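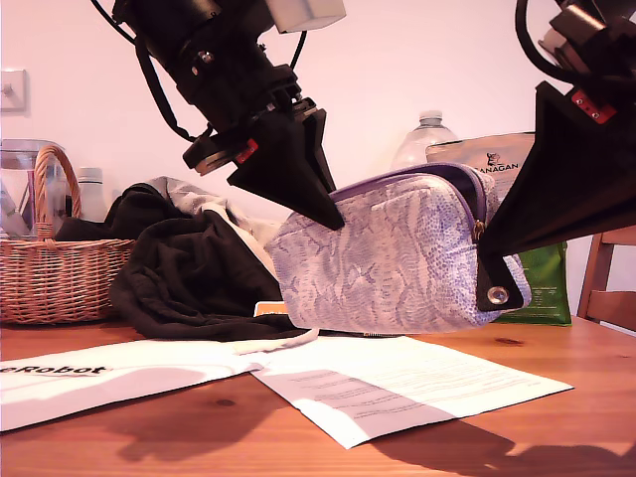

9. Teaching the two arms to share a soft object

By now both of your Grunwood arms should be bolted down, wired up and moving when you ask them to, and you have very likely spent a happy evening making them wave at the family. This section is where they start doing something together. We'll set the gripper height, teach each arm a hold on a zipped pencil case or a small pouch, and then have the pair lift it a little way off the table.

If you have skipped section 8 (homing the joints), please do go back to it. It isn't the most thrilling section, I know, but everything below leans on it.

What you will need

The two arms, homed, with the pointed finger grippers fitted
The Kastton power supply, with its switch where your hand can reach it
A laptop with Furau open on the Teach page
A soft zipped case with something light inside, such as a few pens or an old sock
A sheet or two of plain white paper
A table that doesn't wobble (an ordinary kitchen table is perfectly good)

Caution: the fingers come to a point and the arms are stronger than they look when they're moving slowly. Keep your face and hands out of the space between them whenever the Kastton is switched on, tie back long hair, and let anyone else in the room know before you press Run.

Setting the table height

1. Lay the paper down in the middle of the area that both arms can reach, and put the case on top of it. You can draw round the case in pencil so that it goes back to the same spot each time.

2. Switch on the Kastton and wait for Furau to show both arms as Ready. It can take a little while on the first start of the day, so put the kettle on if you like.

3. Choose Left Arm, then Free Move. The joints will go slack, so have a hand under the wrist before you click.

4. Guide the closed fingers down until the tips just brush the paper, and press Save Height. Lift the arm clear and press Lock.

5. Do the same for the right arm. The two numbers will rarely match, and they don't need to. What matters is that each arm knows where its own table is.

Note: if you use a thick tablecloth, take it off before you start and leave it off. I lost most of a Wednesday to a tablecloth.

Teaching the first hold

6. With the left arm in Free Move, bring the gripper in low over one end of the case with the fingers open. Aim for the body of the case, a little below the zip. A grip on the zip itself will slide along it, and metal pulls have a way of getting between the fingers.

7. Close the fingers with the slider in Furau, gently, and stop as soon as the fabric begins to dimple. For a soft case we start with the Grip setting at 14. Anything with hard pens inside may want a touch less.

8. Press Save Hold, open the fingers, and bring the arm straight up before you move it sideways.

9. Run the hold by itself at 70 per cent speed or below, a few times over, putting the case back on its pencil outline in between. If the tips arrive a little to one side, nudge the saved position and run it again. You may find yourself doing this more often than you expected, and that's quite all right.

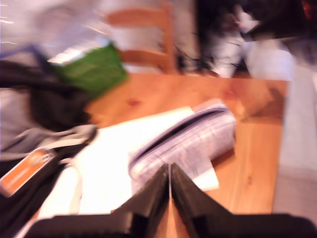
Haoran Cui wrote to us after building from the October version of this guide, to say that his fingers kept pushing the case across the table before they ever took hold of it. He cured it by raising the approach point and letting the gripper come down more steeply, and he suggests that anyone with a slippery tabletop should try the same before touching the grip strength. We have tried his way on the bench at the Rattanakul workshop and have been using it ever since, so thank you, Haoran. The setting is under Approach, then Angle, and is saved separately for each arm.

Lifting with both arms

10. Teach the right arm its hold at the other end of the case, following steps 6 to 9. Leave as much room between the two grippers as the case allows - they need space for their wrists as well as their fingertips.

11. Check the cables on both arms. There should be a loose loop at each wrist that can follow the joint round without catching on its neighbour. Re-clip anything that pulls tight.

12. In Furau, tick Link Arms. From here on the slower arm sets the pace for both.

13. Set Lift to 17 millimetres and press Run, keeping a hand near the Kastton switch.

14. If the case sags in the middle, bring the arms a hair further apart. If it is stretched taut, or you hear a motor start to grumble, press Stop and move them closer together.

15. When you are happy, press Lower, wait for the case to settle on the paper, and only then open the fingers.

Caution: never untick Link Arms while the arms are holding something. Each will try to go back to its own rest position, and the case will not thank you for it.

If one arm lets go early

Look at the finger pads first and wipe them with a barely damp cloth. After that, raise Grip on that arm a single step at a time and leave the other one alone. Should it still drop its end, home the arm again as in section 8, then repeat steps 3 and 4 for it, and carry on from there with your saved holds.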